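Painting a Village Harvest Scene in Gouache

My old teacher Osaze Obi always began with the sky, and after all these years I still do the same (habits stick, don't they!).
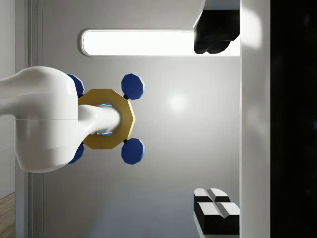

Mix plenty of pale ochre and brush it right across the top third of your paper, then leave it for 40 minutes while you put the kettle on. Next come the hills, in flat shapes with no shading at all, and after those the farmers and their baskets. Keep the faces round and simple. Save your brightest red for the jackets, and do the black outlines last, with your smallest brush.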